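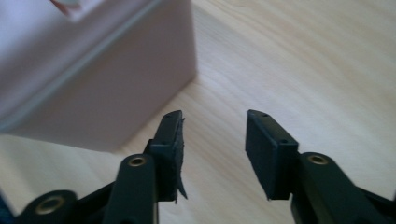 손에 쥐고 쓰는 그리퍼의 두 손가락. 왼쪽 패드의 안쪽 면이 해져 있다.

람브로스 스파키아나키스는 공유 작업실 베릭의 한쪽 자리에서 그리퍼를 만들고 있다. 이름은 ‘포렌’이다. 9월에 첫 버전을 조립했고, 지금 쓰는 것은 세 번째 버전이다.

그는 원래 가구 수리를 했다. 로봇을 배운 적은 없다. “집에서 혼자 쓸 집게를 하나 만들려던 거였어요. 모터를 달기 전에 손으로 쥐고 써 보면 어디가 약한지 금방 보입니다. 그래서 손잡이부터 만들었죠.”

첫 버전은 링크 구멍에 축을 그대로 끼웠다. 며칠 쓰니 구멍이 벌어졌고, 손가락 끝이 좌우로 2밀리미터씩 흔들렸다. 그는 구멍을 넓히고 황동색 부싱을 끼워 넣었다. “부싱을 넣고 나서는 흔들림 이야기를 할 일이 없어졌습니다. 끼울 때 힘을 잘못 줘서 링크를 두 개 깨먹긴 했지만요.”

지금 골칫거리는 패드다. 물건이 닿는 면에 덧댄 검은 재질이 모서리부터 일어난다. 그는 접착제를 바꿔 봤고, 가장자리를 뒤로 접어 감는 방법도 써 봤다. “접어 감으면 오래가는데 패드가 두꺼워져서 얇은 물건을 못 잡아요. 뜯어진 채로도 잡히기는 잡힙니다. 다만 같은 자리를 두 번 잡았을 때 느낌이 달라요. 그게 싫습니다.”

시험은 탁자 위에서 한다. 분홍색 통처럼 모서리가 둥글고 벽이 얇은 물건이 까다롭다고 했다. 세게 쥐면 벽이 휘고, 약하게 쥐면 미끄러진다. 그는 한 물건을 24번씩 잡아 보고 공책에 결과를 적는다. 각도를 조금 틀어 잡은 경우는 따로 표시한다. 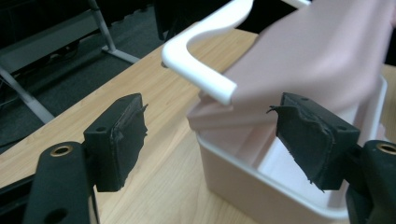
## 다음 버전

네 번째 버전에서는 패드를 통째로 갈아 끼우게 할 생각이다. 나사 하나만 풀면 빠지는 구조로 도면을 그리고 있다. 표면재는 붙이지 않고 홈에 밀어 넣는다. “붙이는 한 언젠가는 떨어져요. 홈으로 가면 출력 시간이 늘어나겠지만 그건 밤에 돌리면 됩니다.”

모터는 그다음이다. 부품은 사 두었는데 아직 상자를 열지 않았다고 한다. 도면을 공개할 계획이 있는지 묻자 그는 치수를 정리한 뒤에 하겠다고 답했다. “지금 파일에는 저만 알아보는 메모가 너무 많아요. 구멍 지름도 한 군데 틀려 있고요. 그것부터 고쳐야 합니다.”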